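Chapter 7
Learning to Grasp Things That Won't Hold Still

Before you start: you'll want the coordinate transforms from Chapter 3 fresh in your mind, and the section on behavior cloning from Chapter 6. If covariate shift is still a fuzzy idea, go back and reread those pages first. I'll wait.

My first real project in Lise Lachance's lab was supposed to take the month of June. I had a gripper, a wrist camera, a piece of cloth, and a lot of confidence left over from a semester of picking up wooden blocks. A block is a lovely thing to grasp! It has six faces, it stays the shape it was when you planned the motion, and if you write down its position and orientation you've said pretty much all your planner needs to hear. So I wrote a program that looked for the center of the cloth, drove the fingers down there, and squeezed. It got the cloth on 2 tries out of 18. (Cengiz Baysal, who had the next desk, kept the tally on a sticky note, and I still have it.)

What went wrong is the subject of this chapter. Cloth has no pose in the sense we've been using the word. You could try to describe it with a mesh of 1,000 points, and people do, but most of those points are hidden under a fold at any given moment, and they shift as soon as a finger pushes on one of them. The center of the visible area tells you almost nothing useful. What you'd like to know is where there's an edge or a ridge the fingers can get around, and which way to turn the wrist so they close across it instead of along it.

The method we'll build up here, which I'll call fold-first grasping, learns that directly from wrist views. We record a person guiding the arm, keep the camera images and the finger commands together, and train a policy to go from one to the other. Views like these two are the raw material, blur included.
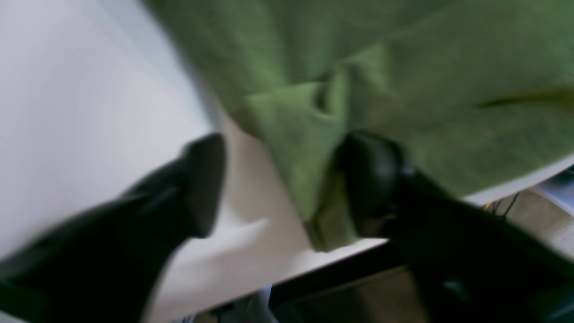
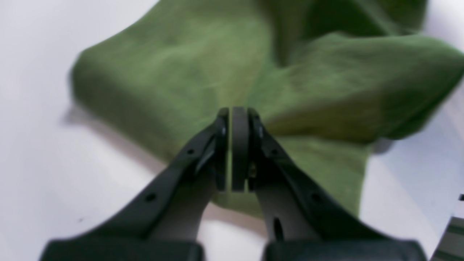 Figure 7.1. Green cloth and gripper fingers from the wrist camera. The fingertips are apart in the first view and nearly closed in the second.

Look at how little of the cloth's outline you get in either view. The fabric runs out of sight, the fingers cover part of what's left, and the motion smears the edges. My old center-finding program would have been hopeless on them. But the local stuff is still there, the creases and the change from light green to dark where the cloth folds over, and that turns out to be enough to learn from. We'll see in Section 7.3 that throwing away the blurry views makes the policy worse, which surprised me so much that I ran the comparison twice.

I'll use one data set for most of the chapter, the Distinow set that Kendra Perron and I put together. It has 53 demonstrations on a single cloth, small enough to train on an ordinary desktop overnight, and big enough to show you both where the method works and where it falls apart.

7.1 What should the policy predict?

Let's start with the output, which is where most of my early mistakes were. Suppose the policy has just received one wrist view. We could ask it for a target point in the camera's coordinates, or for a small change in the gripper's position and angle, along with how far to open the fingers. The first choice looks simpler, so we'll try it first and see how far it takes us.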